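Extended warranty (consumer goods)

An extended warranty, also sold as a service contract or protection plan, is an agreement under which a buyer pays extra, usually at the cash register, for repairs to a product after the maker's own warranty runs out. Legally it is often not a warranty at all, and in many places it is not quite insurance either, a distinction that matters mainly to the people who would otherwise have to regulate it.

Terms

A typical plan on a household appliance lasts two or three years. The clock may start on the day of purchase, so that the first year overlaps with coverage the buyer already had for free. Plans differ on whether the seller, the manufacturer or a separate administrator pays for the work. The buyer generally learns which one by calling the other two.

Exclusions

Common exclusions include accidental damage, cosmetic damage, "consumable" parts, and wear and tear. The last of these causes the most argument, as wear and tear is the usual way for a product to stop working. The Endix Home Plan, sold with kitchen appliances, listed 40 exclusions, among them "failure arising from use." A later edition moved this phrase to the definitions section, where it remained in force and attracted less mail.

The Brannigan dispute

The retailer Brannigan sold 2,933 plans on a single model of Stomik dishwasher. When the door latches began to fail, the administrator, Trarkeck, classed the latch as a consumable part. Trinity Halvorsen, a customer whose claim was refused, asked in writing how often a latch was supposed to be consumed. Trarkeck replied that her question was not covered. Brannigan refunded the price of the plans the following August, in store credit.

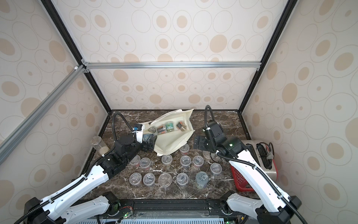
Pricing and criticism

Sellers keep a large share of the price as commission, and the plans can earn more than the goods they are attached to. Critics object that the product is praised for its reliability until the moment of payment, when its chances of surviving the winter are suddenly in doubt. Defenders point to peace of mind, a benefit that is difficult to price and has never been refused on a claim.

Cancellation

Many plans allow a full refund within a short period and a partial one afterward, less an administration fee. Cancellation usually has to be made in writing, although purchase can be completed by nodding.

Related articles
Deductible
Implied warranty
Mail-in rebate
Restocking fee

Comments

Dexter Boateng: Sold these for 3 years. The nodding part is accurate.

latchkey_mom: Still have my Brannigan credit. They don't stock the one thing I need, a latch.

pdq77: The overlap section should say some plans do start after the maker's warranty ends. Mine did. Read your paperwork, people.

Contact the editors | Copyright and reuse | Back to top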